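Carnet de l'atelier de rédaction
Septembre, 18 h 40
par Indira Suvarna

Je reprends le carnet ce soir tant que j'ai encore tout en tête, et pardon d'avance à ceux qui me liront, je sais que je suis longue. On a donc passé l'après-midi sur la clause des vacances scolaires du modèle Bastance (la convention parentale, version longue), et je crois que nous tenons enfin une rédaction que des parents peuvent lire sans appeler leur avocat au premier départ en train.

Le point de départ, pour mémoire : l'ancienne clause disait « la moitié des vacances, en alternance », et s'arrêtait là. Or tout le monde la comprend à sa façon. Première moitié les années paires, très bien, mais à quelle heure commence-t-elle ? À la sortie de l'école, le lendemain matin ? Et l'été, par quinzaines ou par mois entiers ? Dans le dossier Iturra, c'est précisément cette phrase qui avait fait revenir les parents devant le juge, alors qu'ils s'entendaient plutôt bien par ailleurs, ce qui m'avait fait de la peine à l'époque.

J'ai proposé de fixer d'abord une heure de passage, puis un lieu, et de ne parler de l'alternance qu'ensuite. On lit les choses dans l'ordre où on les vit. La formule retenue pour l'instant : « L'enfant rejoint l'autre parent à 18 heures le dernier jour de classe, au domicile de ce parent, sauf accord écrit contraire. » Le « sauf accord écrit » m'a occupée un bon moment – faut-il dire qu'un SMS suffit ? Je penche pour oui, en toutes lettres, car c'est de toute façon ainsi que les gens s'arrangent.

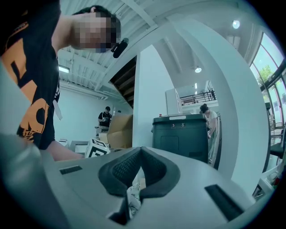
Une remarque glissée dans le carnet à la relecture : d'accord pour le SMS, mais alors il faut écrire aussi que le silence ne vaut pas accord, sinon on aura des messages envoyés à minuit et des parents persuadés d'avoir obtenu leur semaine. Et attention au mot « domicile » quand l'un des deux déménage en cours d'année, je préférerais « résidence habituelle au jour du passage ».

Je prends les deux, avec reconnaissance. Pour le silence, j'ajoute une phrase courte à la fin de l'alinéa. Pour la résidence, la formule est plus lourde à l'oreille, mais elle évite un avenant à chaque carton, alors va pour la lourdeur !

Reste la question des frais de trajet, que j'aurais voulu garder pour la prochaine fois et qui s'est invitée quand même. L'article 8 les partage par moitié, sans distinguer le train de la voiture. Dans la trame Funico, que je trouve mieux faite sur ce point, celui qui s'éloigne prend en charge le surcoût, ce qui me paraît juste sur le papier et un peu dur quand on déménage pour garder son emploi. Je laisse deux variantes entre crochets, il faudra choisir avec les clients.

À reporter dans Indier avant la prochaine séance : la clause refondue, la phrase sur le silence, les deux variantes de l'article 8. J'ai gardé l'ancienne version en annexe, merci de ne pas l'effacer, je m'en sers encore pour les comparaisons.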